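Jornada de puertas abiertas en Briltasex, ¿merece la pena con niños?

Lui
Hola, en abril abren el taller de robótica y hay 2 pases. ¿Se ve algo o es todo charla? Vamos con dos críos.

Adus
Fuimos al de la mañana. Mucha cola, poco sitio, pero enseñan bastante. Reservar YA, vuelan las plazas

Nustus
Depende del pase. El segundo, mejor, menos gente y dejan preguntar.
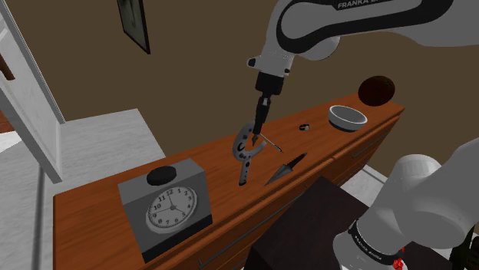 La demo de simulación va en pantalla grande, preguntad por ella al entrar. A los mios les encantó el brazo Franka con la pinza justo encima del micrometro, y el reloj en la otra punta de la cómoda. Llevad agua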